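Search this manual Enter keyword Go

Filed under: Room Setup > Floors and Storage > Norbridge Shared Rooms

4. Setting Out the Floor Area

This section covers the open floor between the desks and the wall in a Norbridge shared room. Complete Section 3 (Desks and Power) first. The floor area is used for standing work, for sorting small items and for passing through to the desks. The same floor must serve all three, so the position of the basket, the chair and the cables is fixed before work starts.

4.1 Before you start

You will need:

- one floor basket with a carry handle
- a tape measure
- white floor paint or white floor tape, 60 mm wide
- a dry mop
- cable clips (Vītola flat type or equivalent)

Note: Clips with a raised back are not suitable for open floor. Use them on walls and desk legs only.

4.2 Marking the floor

1. Sweep and dry mop the floor. Paint does not hold on dusty concrete.

2. Measure 3000 mm out from the wall and make a pencil mark at each end of the area.

3. Set out dashed lines between the marks, at right angles to the wall. Dashes may differ in length from line to line. Keep the direction the same.

4. If paint is used, leave it for 16 hours before standing on it or rolling a chair over it.

CAUTION: Do not mark over an existing crack or a floor joint. The edge of the marking will lift.

4.3 Placing the basket and cables

1. Place the basket on the floor ahead of the standing position. It should be within sight of the person working without turning the head.

2. Check that the handle can be gripped from the working side.

3. Put only small items in the basket. Anything that sticks out over the rim goes on a desk or a shelf.

4. Leave the power strip at the wall. Do not bring it out to the middle of the floor.

5. Lay any cable that must cross the floor flat, with enough slack to reach the working position. A light-colored cable is hard to see on gray concrete, so tell others in the room where it runs.

6. Move office chairs back toward the desk before anyone starts standing work. Casters catch on thin cables and drag them.

Compare your floor with the one shown before going on. The gray basket with the white handle is ahead of the person standing, the thin white cable passes it on the floor, and the power strip is by the wall near the chair.

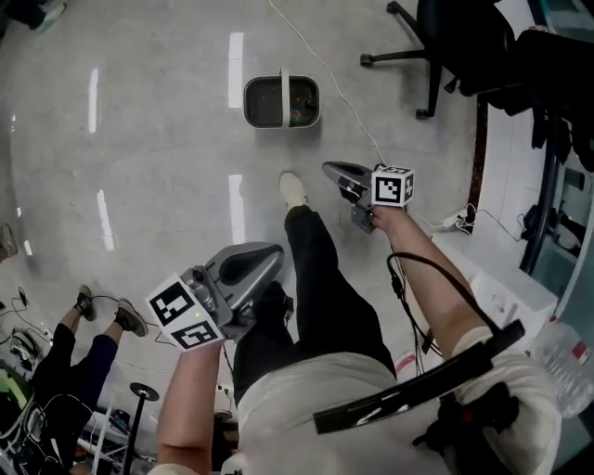
4.4 Working in the floor area

1. Wear closed, flat shoes. Bare feet and socks are not allowed on the concrete.

2. Keep drinks in bottles with a cap. Open cups stay on the desks.

3. Where more than one person is using the floor, agree who stands and who sits. Seated persons keep their feet clear of the standing position.

4. Stand tripods and similar supports at the side of the area – never between the basket and the person using it.

5. When the basket is more than half full, stop and empty it. Return each item to its labeled Flondusari drawer.

WARNING: Do not step over the basket while carrying anything in both hands. Walk around it.

4.5 Clearing up

1. Unplug at the power strip first, then collect the cables, starting at the wall end.

2. Coil each cable loosely and hang it on the hooks. Spare equipment goes on the Fivari shelf, heaviest items at the bottom.

3. Store the basket under the desk with the handle facing out.

4. Check the floor markings. Touch up any dash that is worn at the corners. The full set of lines is renewed every December.

For rooms with carpet, see Section 8.

Comments (3)

Irja Rautiainen
Step 2 in 4.2 does not work in the narrow room, there is a radiator in the way. We measured from the front of the radiator. Is that acceptable?

Ognjen Todorova
Yes, measure from the radiator and keep the lines parallel to each other. I will add a note in the next revision.

Irja Rautiainen
Thank you. The clips in the supply cabinet are the raised type, by the way – the flat ones need to be reordered.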